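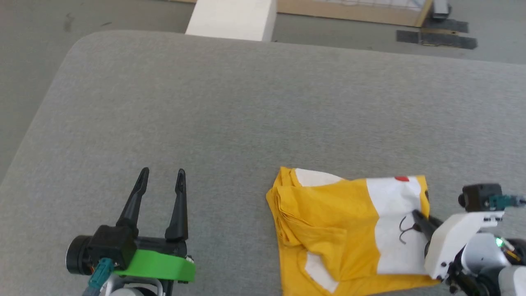 Grey upholstered platform, rounded corner.

Brokdale Science Funding Office
Pre-visit inspection checklist, Odwood building, August

To be completed before the ministerial visit. The visit has been moved twice and the minister changed once. Please use the current form, on which the minister's name has been left blank to save on printing.

1. Main entrance and ramp
Result: Pass
Comment: Ramp clear. Handrail firm. The banner announcing our place in the Brernovico research partnership is still up, although the partnership is still "under discussion". Secured at all four corners, so from a safety point of view I have no complaint.

2. Fire exits
Result: Pass, with action
Comment: East exit partly blocked by 30 boxes of the national science strategy, printed version. The strategy was withdrawn the week it arrived. Boxes to be moved by 5 pm or recycled, whichever the department can agree on first.

3. Extinguishers
Result: Pass
Comment: All in date, which puts them ahead of most of our grant agreements.

4. Electrical
Result: Fail
Comment: Seven-socket extension lead plugged into another extension lead behind the press table. Removed. It was back after lunch. Removed again, and I have kept it this time.

5. Seating and soft furnishings
Result: Pass
Comment: Fire labels checked in the waiting area and the Yusof Room. One loose castor on a chair in the back row. Chair tagged and taken out of use.

6. Room capacity, Yusof Room
Result: See comment
Comment: Invitations sent: 975. The room does not hold 975. I am told most people will decline once they hear there is no funding announcement. I would like that in writing.

7. First aid
Result: Pass
Comment: Kit full except for plasters. Restocked from petty cash, receipt attached. The claim form asks which strategic priority the plasters support. I put "resilience".

Overall: fit for use once items 2, 4 and 6 are closed. Recheck at 7 am on the morning of the visit, if there is one.

Copy to: facilities, press desk, minister's office (when staffed).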